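Ritley Clothing Swap: whites wanted!

What a July we had! The swap rails at Ritley Hall moved 110 pieces in one afternoon, and the plain white basics were the first to go (again!). So for the next round we'd love more of them – tees, light knits, anything soft with some life left in it. Grey and other colours are welcome too, of course. Wash them, fold them if you can, and drop them at the Henao Street door by 9 am on swap day.

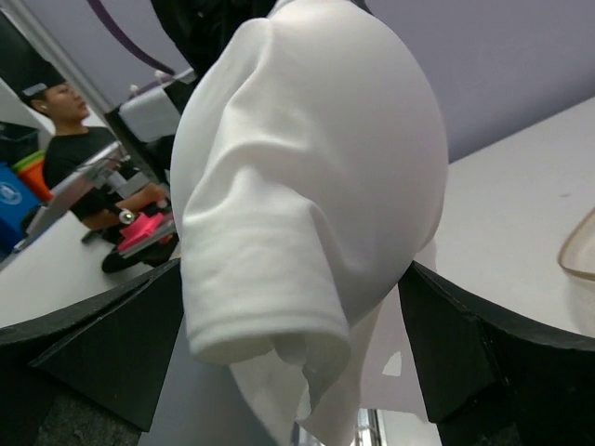 White cloth, creases and all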